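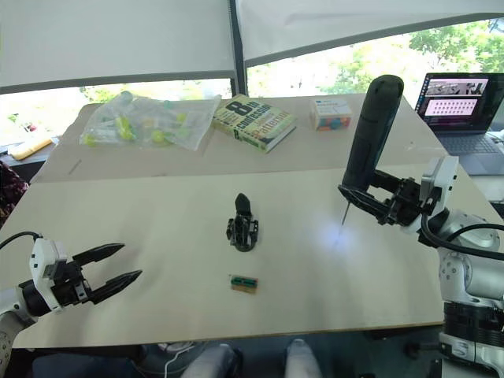

Burkumo bench set, README

Teleop recordings, two arms, small assembly jobs. Read the rules part before you record or use anything. Short version is at the bottom of the wiki but the wiki is out of date, so go by this file.

What's in it
1,617 episodes, bench tasks only. Each episode has the head view, wrist views, joint states, gripper width, task text. Sites: Drutside and Illier. Illier episodes before February have no gripper width, don't use those for grasp work.

Recording rules
Same for both sites. If you break one, mark the episode "hold" and say why in the notes field. Don't delete it.

- Nobody's hands over the board while the arms are live. Reach in = stop first.
- Feet and bags clear of the floor cables before you enable.
- Speed cap at 20 percent for anything with a driver or a bit in the gripper. No exceptions for "just one quick pass".
- Bit points down at all times. Want to swap it, park the arm, disable, then swap.
- Max 2 operators per bench. One drives, one has the stop.
- Start every episode with both arms at home for a couple seconds. Trimming script (Gashi) needs it.
- Loose boards and small parts: log them in the task text if the task touches them, otherwise leave them be.

Close work
Fingers go either side of the part, open, then settle. Don't push on a gear or a rail to square things up, use the block or the housing. Scuffs on black parts are fine, dont clean up between takes or the set gets inconsistent. Fasteners get named by type in the label: "hex socket screw", not "bolt thing".

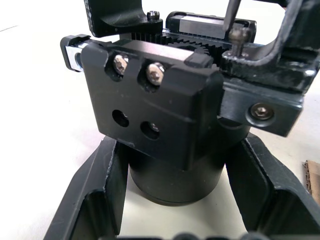

Can I keep an episode if the gripper bumped the part?
Keep it, tag it "contact", and write down which arm did it. Bumps are useful for failure training, they only cause trouble when they're unlabelled.

Review
Every batch gets a spot check, about 10 episodes, by somebody who wasn't on the bench. They look at the stop log first, then labels, then video. Batch with a missing stop log goes back to the site, whole thing.

Known problems
Wrist clocks drift on long sessions. Restart the recorder at lunch. Some Drutside lables still say "left" for operator's left insted of robot's left, fix is in the Gashi branch, not merged yet.

Use
Internal training and eval. Ask before sharing outside. Head view sometimes catches laptop screens, so check for that before you put frames in slides.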